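Scuffed wall behind the table? Quick fixes before you reach for paint

You know the marks. Gray smudges at chair height, a long smeary patch where bags and elbows go. Ours gets it right behind the dining table and I do it every March, fast, before anyone wants to eat.

Move the stuff first. Not all of it. Slide everything to one end so you can lean in without knocking a bottle over. I shove mine down to the right and work left to right, then swap.

Dust before you wet. Dry cloth, top to bottom. Skip this and you're just making mud. Pay attention to the line where wall meets table, crumbs live in there. Old toothbrush.

Now the washing. Warm water, small squirt of dish soap, soft sponge wrung out hard. Light circles. Flat paint goes shiny if you scrub, so dont scrub. Give it 20 minutes to dry before you decide it didn't work, damp paint always looks patchy.

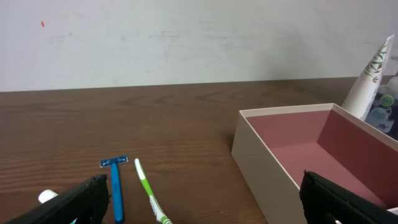 Vernon Li

Faint gray patches running sideways along a white wall, like the ones over this brown table, are the annoying kind. Soap first. Then a baking soda paste on a damp cloth, tiny area, rinse, blot. Tiny specks of color (orange, red, whatever) get a cotton swab, not the sponge. You'll spread it otherwise.

Melamine sponge is last resort. Test low down, behind something. It's basically fine sandpaper and it will take the sheen off.

Still there? Touch up. Small foam roller, not a brush, and feather the edges out. Old paint in the can has probly drifted from what's on the wall, so do a test square first.

The table. Put an old towel along the back edge before you start or you'll have drips on the wood. Wipe with the grain, dry right away. Dark reddish-brown tops show every streak when the light hits them, so second dry cloth, always. No vinegar on a waxed finish.

Boxes while you're at it. An open box with a colored lining is nice for mail and keys but the lining holds dust. Tip it out over the sink, go round the corners with the toothbrush, dry. If it's paper lined no water at all, just a soft brush. Pale outsides pick up fingerprints at the rim, a white eraser gets most of them.

Tín Lã wrote in to say she pulls her table 13 inches off the wall for good and hasn't had a smudge since. If you have the room, do it. I don't.

Whole job is 40 minutes for me including drying. Longer if you have to go find the paint.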